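Pillowcase too tight for the pillow, and how to change covers on a bed with a bamboo mat
Home help > Bedding and linen
Posted by Plollolard, 25/08/2021

I have a bamboo sleeping mat on top of the mattress and a quilt at the wall side. Two problems. The pillow goes in crooked and leaves an empty corner. The slats also catch the fabric when I drag a cover across them. Is there an order of work that avoids both? 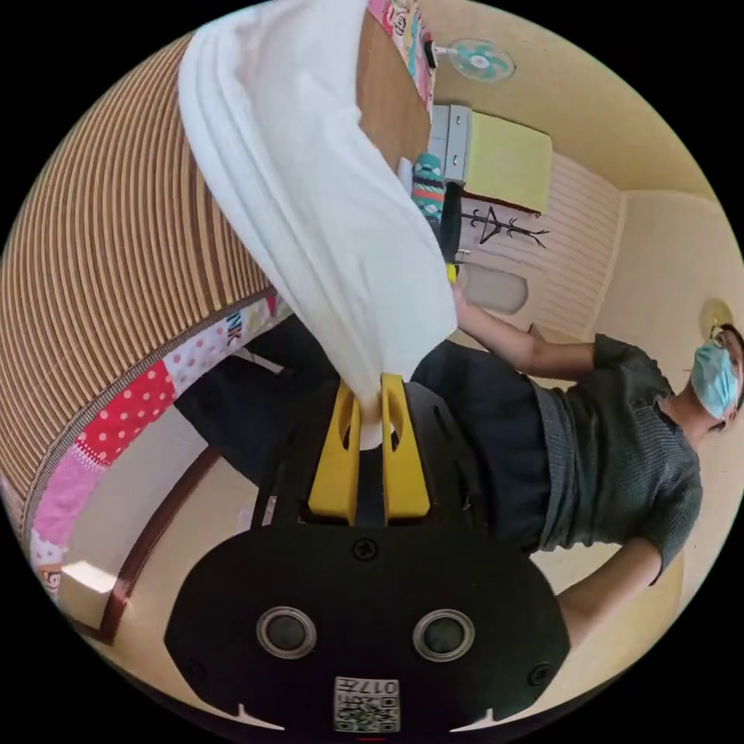 2 min read · 301 views

The cover is cotton, bought in May and washed at 60 degrees. It may have shrunk. I have not measured it.

Lakusar
Accepted reply

Measure first. Lay the cover flat and take the inside width from seam to seam, then the same on the pillow. If the cover is narrower by more than a couple of centimetres, no method will get the corners full.

If the sizes agree, turn the cover inside out. Put one hand in as far as the closed end and take hold of both corners from the inside. Grip the matching corners of the pillow through the fabric, then roll the cover back over it. Shake from the open end until the corners fill.

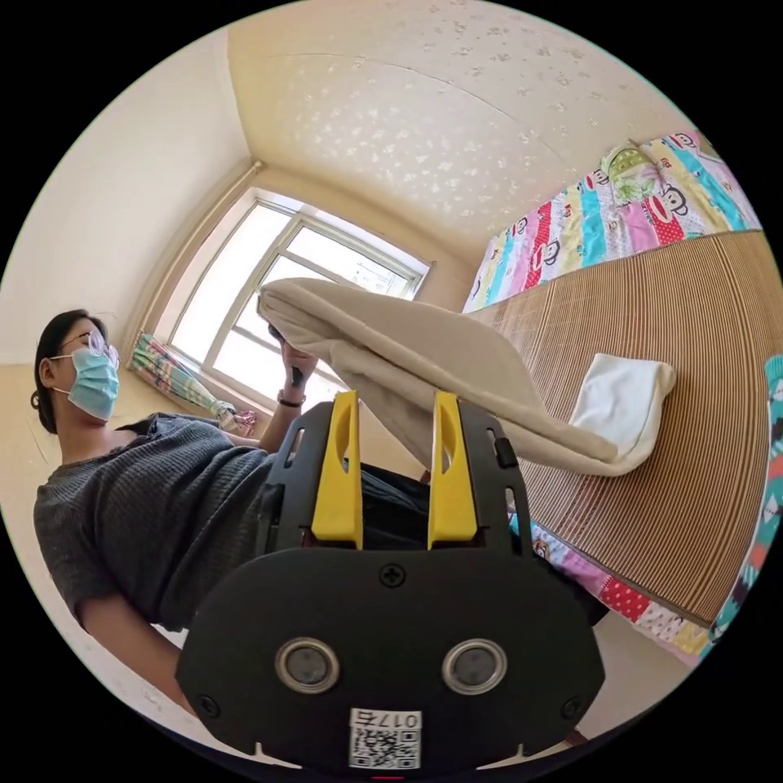

Cover held up by one end over the mat

For the mat, lift and do not drag. Fold the cover in half lengthways, raise the folded end clear of the slats and carry it across. Run a dry cloth along the slats beforehand. It will snag on any split, and a split can be taken down with fine paper, 240 grit or above.

Chukwu

Just buy a bigger one. Mine are all one size up and I never have this.

Plellumach

Disagree with the above, an oversized cover bunches under the neck. Lakusar's method is correct but slow for a soft pillow.

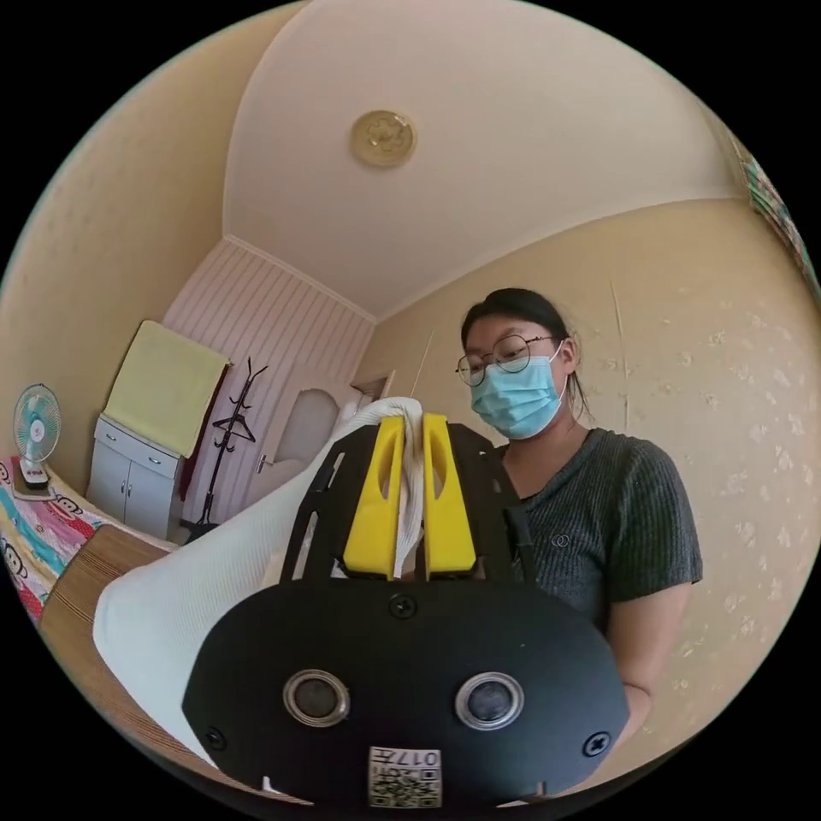 Soft fillings need the cover opened fully before anything goes in. Work standing, beside the bed, so that the weight of the fabric hangs. Pinching the cloth into a narrow twist, as with the white fabric held between the two yellow fingers, is fine for lifting, but let the twist out before filling or the crease stays in. A ribbed weave gives slightly more across the ribs than along them.

For shrinkage, wash the next one at 40 and line dry.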